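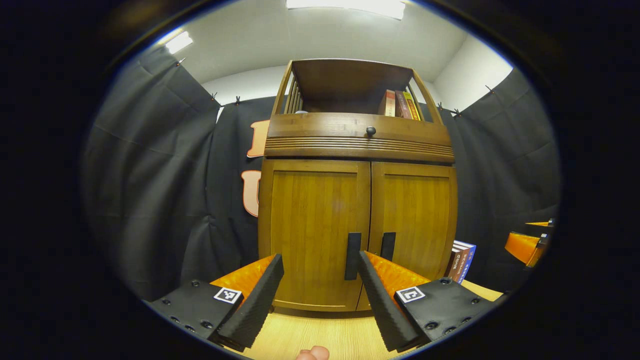

Quick one tonight, dinner's in the oven and I have 20 minutes.

So the cabinet. I've been promising a cabinet post since June and then work happened, and then Mei moved in downstairs, and then it was December 2020 and I still had books on the floor. Still do. One stack, right hand side, down by the foot of the thing. I'll get to them.

It's the one I got from Precious Lacson when she cleared out her mom's apartment. She wanted it gone, I wanted somewhere to put the sewing stuff. Forty-one dollars, because that was what I had in my wallet. Ramil drove. We got it up the stairs in one go except for the landing, where we had to put it down and think for a while. There's a mark on the landing wall. Landlord, if you read this, no there isn't.

What I like: the color, first of all. Honey brown, and you can really see the grain. The grooves along the bottom of the drawer too, I keep running a fingernail over them when I'm on the phone. And the open shelf up top with the slats at the sides, like a little railing. My sister says it looks like a crib. It does not look like a crib.

What I don't like: dusting the slats. Old sock over a butter knife. Works ok.

Now the inside, which is what Aisling asked about in the comments last time.

**Behind the doors.** Fabric, folded flat and stood on end so I can flip thru it like records. Took me a whole evening to refold and I'd do it again. Heavy stuff on the left (denim, the canvas I bought for the bag I never made), light stuff on the right. Iron at the bottom. The iron used to live on top of the fridge, don't ask.

**The drawer.** Was a disaster. Batteries, takeout menus, a key to something. I took everything out onto the bed and was only allowed to put back what I'd used this year. Ended up with scissors, tape, thread, two measuring tapes, stamps, the good pens. The key went back in too. Couldn't do it. What if it's important.

I tried the Lurno drawer dividers, the ones that click together, and they were too tall so the drawer wouldn't shut. Returned them. Cut down a cereal box instead and it's fine, maybe I'll cover it in paper some day.

**The top shelf.** Three books only, that's the rule. Whatever I'm reading or cooking from or feeling guilty about. Everything else has to find a home somewhere else, hence the pile on the floor, hence me writing this paragraph while not looking at the pile. I had a plant up there for a bit but it dripped and left a ring. Živko told me mayonnaise gets rings out. I used mayonnaise. Left it on for an hour, wiped it off, and it's a lot better? Smelled like a sandwich until the next morning.

The plan for the pile: half goes to the library box on Tagle Street, the other half goes in the bedroom if I can finally get that wall shelf up. I have the brackets. I have the screws. I dont have a drill, Mei does, and she's away until after the holidays.

Also thinking about the handles. They're black and slim and I like them fine, but the knob on the drawer is round and the door ones are long, and some days I want everything to match. Then I priced new ones. 10 dollars each for the ones I wanted. So no. They can stay different.

Next post is the hall closet, which is worse. If anybody has a trick for storing winter boots that isn't "own fewer boots", leave it below please.

Ok timer's going, gotta run.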